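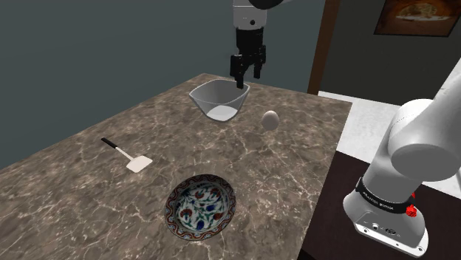

Since the beginning of May I am collecting demonstrations for the kitchen task, and today, 16 May 2021, I have 311 good ones. The plan from Stunden was 874, so there is still a long way.

The task has a simple name, "egg to bowl". I drive the simulated arm with the keyboard, one episode after another, and each episode is saved with the joint angles and the pictures. After every reset the egg, the bowl, the spatula and the plate get new places on the marble. The spatula and the plate have no role in the task, but I want that the policy learns to leave them alone.

In my first week I kept everything, also the episodes where I hesitated in the air for a long time. This was a mistake. The policy trained on these first 100 learned to hesitate too, and it stopped above the bowl as if it was thinking. I deleted around 70 of them and recorded again with a slower but steady hand.

The glass is more difficult than I expected. The marble can be seen through the bowl, and the network confuses the rim with the white veins of the stone. My colleague at Dradberg proposed to make the bowl opaque. I prefer to keep it, as the real kitchen will also have glass.

Next week I will try the Birkett controller instead of the keyboard. My fingers will be thankful.

Recent posts
Installing Tuma on an old laptop
Why my gripper closed too early
Naming your episodes properly
Notes on lighting in simulation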